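Section 3. Setting up the floor area and unpacking large items

Read all of this before you move anything. Sections 1 and 2 (doors, badge, lift times) still apply.

3.1 Before you start

The main work hall at Follville has a mezzanine across the back and the ground floor carries on underneath it. Desks and shelving under there stay put. What you are setting up is the open floor near the wall, where pallets come in.

You need:
- closed shoes, flat sole
- box knife, short blade
- broom and dustpan
- floor tape
- one power strip, white, from the Neston shelf
- marker pen for the box labels

Allow the whole morning for a full set-up. Less if the pallets are already in.

3.2 Lights and noise

1. Turn on the ceiling lights, all rows. The switches are left of the stairs, back row first.
2. Look up at the round lights and the long strips. Any dark ones, write the bay number on the sheet by the stairs. Don't go up a ladder yourself.
3. Tell whoever is upstairs that you're starting. Sound carries over the railing, cardboard especially.
4. Keep bags and cups off the top of the railing. Things drop.
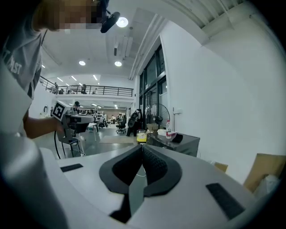 Sepehr Mazandarani asks that flattening and taping be finished by 11, as people on the upper level take calls after that and every strip of tape can be heard up there. Quiet jobs (sweeping, labels, cables) can go on all day.

5. If you must run late, move the noisy part to the bay under the mezzanine. Still loud, but not as bad.

3.3 Clearing the floor

The floor is gray speckled epoxy. Tough but it does scratch, and small screws vanish in the speckle.

1. Sweep from the wall outward. Do it twice.
2. Pick up tape ends and staples by hand.
3. Wipe any spill at once. Plain water, then a dry cloth. No wax, no polish!!
4. Mark the edge of the area with floor tape. Leave a walkway a person can get through with a box in there arms.

Caution: never drag a pallet. Lift it or use the jack. Drag marks do not come out, we tried with two kinds of cleaner.

3.4 Placing the pallets

1. Pallet goes flat on the floor, slats up, long side to the wall.
2. Push down on each corner. If it rocks, turn it. Still rocks, swap it.
3. Check for raised nails and splinters. Bad pallets go out by the gate for Rostami to pick up on Monday.
4. Load limit for this area is up to 300 lb per pallet. Heavier stuff goes to the dock, ask first.

Caution: watch the slat gaps. Toes and heels go in easier than you'd think. Both feet on the floor when you lift.

3.5 Unpacking round and drum-shaped items

These are the awkward ones. No handles, smooth sides, and the rim is the part everyone grabs.

1. Cut the tape along the top only. Blade set short.
2. Open the flaps, take out loose packing, then slide the box up and off. Two people for anything tall.
3. Stand the item upright next to the pallet, not on the edge of it.
4. Turn it so the label faces the room, if it has one.
5. Check the rim with your hand, all the way round. Dents, chips, loose trim: write it on the Wuvau slip before the box is flattened. After that they will not take a return.
6. Anything with a vented base sits directly on the hard floor. No cardboard under it, no cloth.
7. Knobs get knocked. Don't lift by them and don't stack against them.

Note: one big item at a time. Finish it, log it, then open the next box. Last time three were open at once and the screws got mixed, took untill evening to sort out.

3.6 Cables and power

1. Power strip flat on the floor, along the side, out of the walkway.
2. Run the cord straight. Tape it down if people will step over it.
3. Coil spare cable and tie it. A pile of loose white cables by the wall is how someone trips, and it's a pain to pick apart later.
4. One large item per strip. Switch off at the strip before you plug in.
5. Screens on stands go at the far side, away from the lifting.

Caution: look at your feet before you step back with a load. Cables first, then pallet edge.

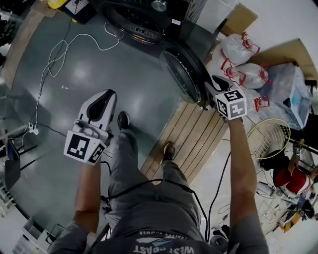 3.7 Cardboard

1. Keep one whole box per item size for 8 days, in case of returns. Write the date on it.
2. Flatten the rest. Cut down the corners, don't stomp.
3. Lean big sheets against the wall, standing on the long edge. Small strips go in the bin, not along the wall.
4. Stack no higher than the light switch.
5. Foam goes in the clear bags, seperate from paper.

3.8 End of the day

Strips off. Blades in. Floor swept again. Walkway clear right up to the stairs. Slips in the tray, and the jack back under the mezzanine with the handle up.

Missing parts or wrong item delivered: see Section 5.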